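Ticket 168 - Wrist picture smears on approach, clamp pick misses
Opened by: Darcy Sutcliffe
Status: open

Arm on the bench at Nostley, picking the white half-ring clamp off the table. Pick fails 4 times in 9, always short of the part. Exposure is on auto. Approach speed unchanged from October.
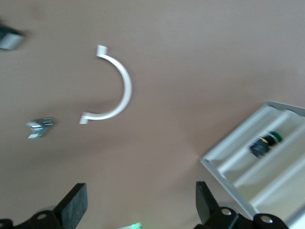 Deividas Jaunzems: Blur that strong will shift the detected edge. Fix the exposure first, then halve the approach speed. Don't touch the hand-eye calibration yet.

Dec 8, 2024 - exposure locked, speed halved. Misses down to 2 in 9. Lamp to be moved next, then retest.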